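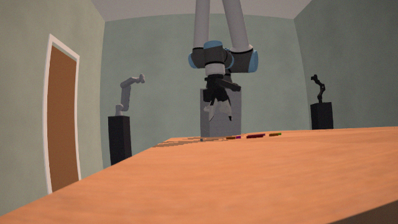

The hanging arm in the simulated room, gripper pointing down, with the coloured pieces laid out beyond it.

Open day at the Trosholm lab, 23 May 2020

I've wanted to get inside Trosholm since I first heard they were teaching robots from human examples, and Saturday's open day was worth every minute of the drive. I got there early, went straight past the coffee and ended up in the Sorance room, where all the work happens on screen.

Kalliopi Moschos was running the morning session. Her group has people steer a simulated arm with a hand controller, picking up small coloured pieces, and every attempt is saved as an example for the learning system. They had 236 good ones when we walked in and they want 606 before July. The saving part is a program called Pondero, written in the lab, and it keeps the arm's movements along with the views of the room.

I asked whether the bad attempts get thrown out. Some do! But a fumble followed by a decent recovery is kept, and those are apparently the ones they're short of. Kalliopi showed us a few and I could have watched them for an hour.

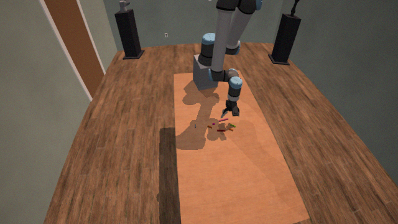
Visitors got a turn after morning tea, five minutes each, and I lined up twice. Afaf Karaki sat beside me and explained the controls, which are simple enough until you have to judge depth. My favourite view was the one looking down the length of the room, with the open gripper over the scatter of pieces and a slender pink stick nearest its fingertips. The arm throws a big dark shadow right across the cluster, and Afaf said they like having shadows in the examples so the system learns to cope with them. I went for the pink one, of course, and knocked it sideways. My second go was much better – a clean pick, and Afaf saved it.

The Nikolaidis talk after lunch was about labelling, and it was packed. I stood at the back and took far too many notes. The main thing I brought home was that 50 careful examples from different people can be more use than a pile from one expert, so even us clumsy visitors were helping a bit.

Parking is free behind the building, and the next open day should be up on the lab's page soon. Book a turn at the controller when you arrive, as the list fills fast.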